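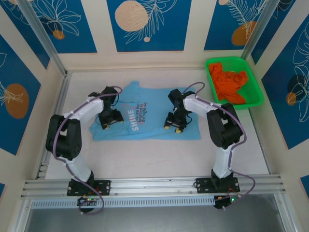 Ticket 516 - label printer skips every second label
Opened 8/16/19, Trondodska back room. Status: solved, leaving open for one more batch. Hi all, I finally have good news on the Plarkix label printer, and I'm so happy with the result that I'm writing up the whole thing! The short version is that it was feeding two labels for each one it printed, so half of every roll went in the bin. It happened with every size we stock, and the long size tags were the worst. For testing I used the tag for a light blue t-shirt, as it has the shortest text of anything we sell and any shift in the print shows up right away.

What I tried first

Turned it off and on, then swapped the USB cable. No change. Cleaned the roller with the wipes from the Bena kit (great wipes, by the way, we should get more) and got a much darker print but still the blank label in between. Then I deleted the printer from the laptop and added it again with the driver from the disc. Same thing.

After that I printed the built-in test page by holding the feed button down until the light blinks. The test page skipped too! That was really useful, as the laptop plays no part in that page, so I could stop poking at drivers.

What fixed it

The gap sensor. It slides left and right under the roll, and ours was pushed all the way over to the edge, where the new Tannous rolls have a wider strip of backing paper. I moved it in 4 notches, closed the lid and ran the calibration:

1. Power off.
2. Hold feed and cancel together, then power on.
3. Let go at the second blink.
4. Wait for it to push out a few blanks and stop.

Printed 19 tags in a row, no skips, all of them nicely centered. Wonderful!

Still open

The stored label height was wrong as well - it was set for the old rolls. I changed it in the printer menu but the laptop keeps its own copy, and that one goes back to the old height after a restart. For now, check Preferences, Page Setup before the first print of the day. If anyone knows where the default is saved, please add it here.

Update, same day

Found it! There are two places to set it. The one under Preferences only covers the current user, and the one under Printer Properties, Advanced, Printing Defaults covers everyone. Changed both, restarted, and the new height stayed put. I'll run the November restock tags on it next and close the ticket once that batch is through.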